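To: Hardware Reuse list
From: Lindsay Harawira, Ostell Equipment Services
Date: 16/11/2024
Subject: Re: Dismantling order for the Pamstead desktops

Dunleavy Stores wrote:
> Please confirm whether the processor and memory are to be taken out before
> the case is passed on, and where they are to be kept in the meantime. Our
> copy of the August guidance mentions the drive only.

Dear colleagues,

The August guidance is withdrawn in that respect. Drive, processor and memory are all to be placed in the grey holder to the left of the case. Each part has its own position, and parts should not be laid on the slats of the table. 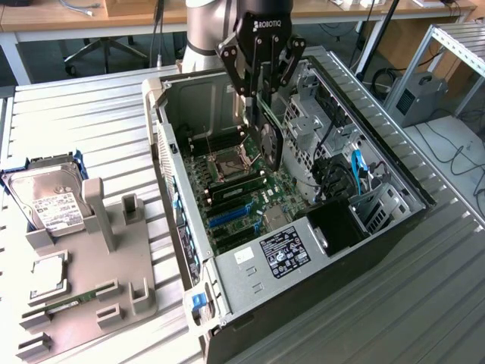
Drive, processor and memory in the holder, with the case open alongside.

The case is to lie on its side throughout. The power supply stays in place until the board has been inspected.
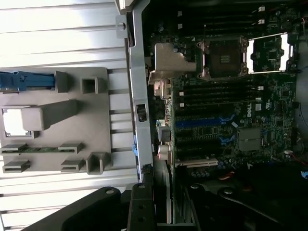

Several members have asked about sockets. A board is accepted for reuse only if the contacts are undamaged, and the inspection is to be made under a good light before anything else is fitted. With the processor out, as on this board, the contacts in the middle of the socket are exposed – no tool or cloth should come near them. Damaged boards are to be entered on form 64.

Fans and heatsinks are stored separately and should be lifted clear of the board before being carried across it.

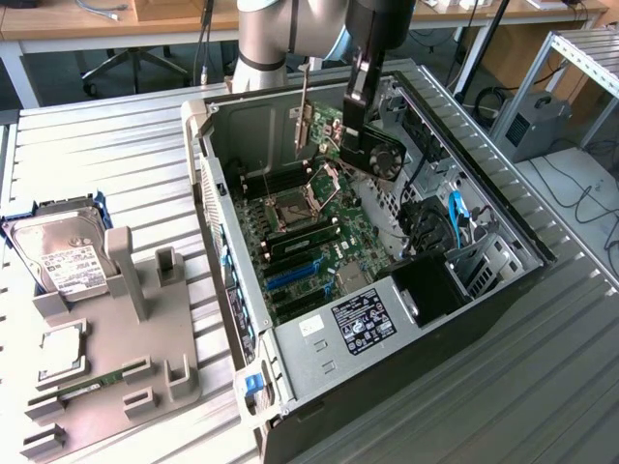
Labelling and return

Batch 3226 comprises 31 machines, to be returned to Pamstead in 2 deliveries. Labels should carry the Fladeo stock reference – handwritten labels will not be accepted.

Yours faithfully,
Lindsay Harawira
Ostell Equipment Services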